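Subject: Re: Shelving in the shared store — clearing of decks and beam fastenings
Date: April 25, 2021
To: Stores and Premises list

Dear colleagues,

The Premises Office is grateful for the replies received to its earlier notice. Several departments have raised the same points and it seems best to answer them on the list. The message which prompted most of the discussion is quoted first.

> We understand that the red-beam shelving in the shared store is to be
> emptied one bay at a time. Could the Office please confirm whether
> the decks themselves are to be lifted out, or only cleared and wiped?
> Our section keeps boxed records on the lower levels and would need
> to find another place for them if the decks are coming out. We should
> also like to know what is to be done about the clips on the beams.
> Some of ours were moved when the labels were last changed and we are
> not certain that they went back where they belonged.
>
> Finally, is the white line on the deck to be kept? New members of
> staff have asked what it means and we have given them different
> answers.
>
> Nwosu Building, Records Section

The decks will not be lifted out. Each department is asked to clear its own bays, to wipe the decks with a damp cloth and to leave them bare until the Office has inspected them. Boxes may be put back once the bay sheet has been signed. Sections with nowhere to put their boxes in the meantime may use the Sunden room, where space for up to 36 boxes has been set aside. Please write the name of the section on the short side of every box, in letters which can be read from the door.

On the matter of the clips, the Office asks that none be removed, bent back or exchanged between bays. Where a clip appears to be missing or out of line, the bay should be left empty and the number of the bay reported to this list. It will then be looked at by the contractor, Brestetti, who hold the drawings for the shelving. Departments should not attempt to fit spare clips from the drawer in the packing room, as these were bought for the older Zavent racks and are of a different pattern.

The line on the deck is to be kept. It marks the depth to which goods may be stored, and boxes should stand on the near side of it, with the strip beyond left free. The Office accepts that this was not set out clearly in the guidance of last October and the wording will be amended. If a line has lifted or worn away, please do not replace it with parcel tape. The correct tape may be collected from the Premises desk.

A number of smaller points were also raised.

Adhesive labels should not be placed on the painted face of the beams. The old ones have left a good deal of gum behind, and it has taken two rounds of cleaning to shift it in the first aisle. Card holders will be supplied, and departments should state how many they need when returning the bay sheet.

Weight limits are unchanged. The figure shown on the plate at the end of each aisle is for the whole bay, evenly loaded, and not for a single level. One section had read it the other way and has since moved three cabinets to the ground floor, for which the Office is obliged to them.

Items left on the decks without a name will be kept in the Sunden room for 100 days and then disposed of. This includes the rolls of carpet at the far end of the second aisle — the Office has asked after these before — and the tea urn.

The steps must be returned to the hook by the door after use. They have been found in the corridor on more than one occasion, which is a fire exit and must be kept clear at all times.

Bay sheets should be sent to the Premises Office by internal post or handed in at the desk. Departments sharing a bay need return only one sheet between them, but both should sign it. A remark already received from the Records Section in answer to the draft follows at the foot of this message.

Yours faithfully,

The Premises Office
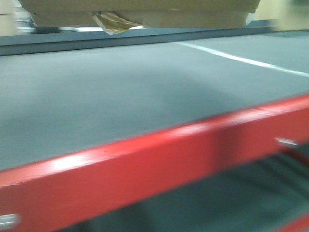

Records Section: Thank you, this settles the question of the decks. We shall clear our bays beginning with the lowest level and should be glad of twelve card holders. May we ask that the depth rule be printed on the bay sheet as well? Our boxes are longer than the standard kind and will have to be turned sideways to stay on the near side of the line, so we shall fit fewer to a level than before and may need to ask for a further bay.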